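FOR RELEASE: 12 June 2025

Skeltwood Adds Wire Baskets and Patterned Wall Panels to Its Tabletop Bay

Skeltwood has extended its Tromano line of framed table bays with a set of swirl-patterned wall panels and wall-hung wire-mesh baskets. The bay consists of a white tabletop inside a frame of aluminum extrusion rails, with panels on the walls around it. It is intended for sorting, laying out and putting away small household goods and play sets.

The panel print combines coral red, salmon pink, lavender, periwinkle blue and cream, with small areas of yellow. Baskets are black and can be placed on a wall panel or hung from the rear crossbar. Tape and a marker fit in one basket, leaving the tabletop for the goods being sorted. 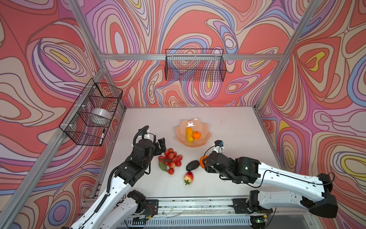 Layout with play fruit

The standard trial layout uses a lotus-shaped bowl in peach and a set of play fruit, including grapes, an avocado and a strawberry. Items are moved between bowl and tabletop, then the surface is cleared. Trials of the layout began in April and ran for 16 days at two sites.

"The bowl has a scalloped rim, so placement has to be deliberate," said Branwen Craddock, product lead at Skeltwood. "A plain white top keeps small items easy to find."

Surface condition

The tabletop is matte and off-white. Faint scuffs, light scratches and small specks of debris show on a top in use. Skeltwood recommends wiping the surface after each session and inspecting it for wear every three months.

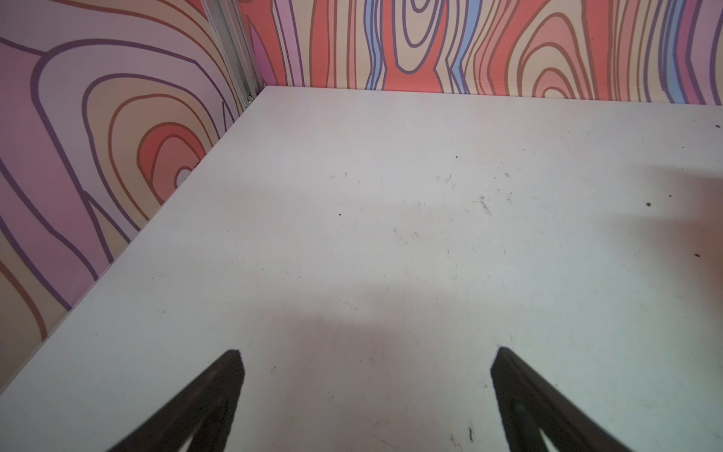
Photo: Irfan Hartono / Skeltwood

Replacement tops are supplied separately and are covered for 24 months. Panels and baskets can be ordered with a new bay or added to an existing one.

Availability

Orders are open now through Hajdu, the distributor for the Tromano line. Delivery takes roughly three weeks.

Press contact: Graça Esteves, Skeltwood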